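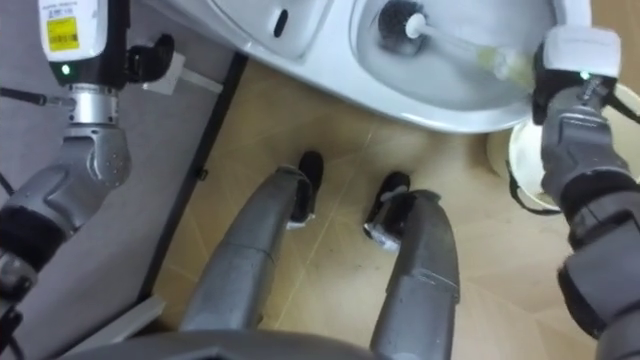

Rule 18 was the one Huguette Vachon had written herself, and she was prouder of it than of anything else in the Prurora handbook. A tool that has been in the bowl touches the bowl and the holder and nothing else until the shift is over. She had fought for that sentence through an entire spring. The first draft from the Jendeck people said "avoid cross-contact where practical," and she had crossed out the last two words so hard the pen went through. Now she stood in the hallway outside the test bathroom with her tablet against her chest and watched the feed from the unit's head: gray legs planted on the tile, brush in the right hand, the black bristles up near the rim of the bowl, the left hand well out to the side and holding nothing that had been anywhere it shouldn't.

"Look at that elbow," she said. "Look how far out it's keeping the clean hand!"

Henk Boersma looked. He had come down on the morning train for the De Smet audit, and he had the patient face of a man who had read all 36 rules on the way and underlined things.

"Which rule is the elbow?" he asked.

"Seven. One hand is the dirty hand and the other is the clean hand, and you pick before you come through the door. My aunt taught me that one. She cleaned a hotel with one arm behind her back, practically. She could do a whole floor and scratch her nose at the end of it."

He wrote something down. She hoped it was the part about the aunt.

"And if it picks wrong?"

"It can't pick wrong, it can only change its mind. That's what seven is for. It's allowed to be left-handed, it's allowed to be right-handed, it's just not allowed to be both in one bathroom."

Henk turned a page. His copy of the handbook had coffee on it already, and he'd stuck little paper flags along the side, far more of them than she had expected. She found she didn't mind. People mostly skimmed it. The buyers skimmed it, the engineers at Fovavel searched it for the word "force" and read those paragraphs, and her own manager had once told her it was a lovely document in the voice you use for somebody's baby.

"I have a question on eleven," Henk said.

"Oh, good. Eleven!"

"Stop and stand still if a person enters. Fine. But it says here, 'stand still with the brush in the bowl.' Why not put the brush away first?"

She had been waiting two years for someone to ask about eleven. She had to set the tablet down on the windowsill so she could use both hands.

"Because of the walk," she said. "Say you're a kid, you're six, you need the bathroom and you push the door open. And there's this big gray thing in there and it starts moving. It's only putting the brush away, it's being polite, but you don't know that. All you see is it turns and there's something in its hand. So it freezes. Whatever it was doing, it stays down there doing none of it. And it says good morning, or good afternoon -- we had a terrible time with that, it said good morning until suppertime -- and then it asks if you'd like it to leave. And only after you say yes does it put the brush in the holder and go."

"And if the person doesn't answer?"

"Then it stays put and the person goes and finds a different bathroom. I know. I know! We argued about that too."
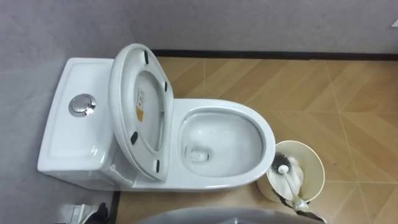
Henk thought about it with his pen against his teeth. Down the hall somebody was running a floor machine, and it kept bumping the same door.

"My mother is eighty-eight," he said. "She's deaf on the one side. If she walked in, she would not hear it ask. She would stand there and wait for it to go, and it would stand there and wait for her."

Huguette opened her mouth and closed it again. She could see it perfectly. The old woman with her hand on the door frame, the unit with its good manners, the two of them in there until lunch.

"How long would she wait?" she asked.

"My mother? She once waited four hours for a bus that had been canceled since October."

"Okay," said Huguette. "Okay, that's good. That's terrible, but it's good." She grabbed the tablet back off the sill and started typing with one thumb. A light, maybe. Or a hand signal, the clean hand, palm open, and she'd have to write down exactly how high. It couldn't be a wave. Waves looked like "come in." She had 3187 logged visits in the trial homes and she'd never once thought to sort them by who could hear.

"You don't have to fix it today," Henk said. "I can just mark it open."

"No, no, mark it open, absolutely mark it open, put a flag on it. But stay a minute. Would she see a light, your mother? If it was down by the wrist?"

"She would think it was the smoke alarm."

"So then not a light." She deleted a line. "What does she do when you want her to go ahead of you? Through a door, say."

Henk put his pen in his pocket. He took one step back against the wall, tucked his chin down, and held his left hand out low toward the bathroom, palm up, the way you would for a queen or somebody carrying groceries.

"Do that again," said Huguette, "but slower."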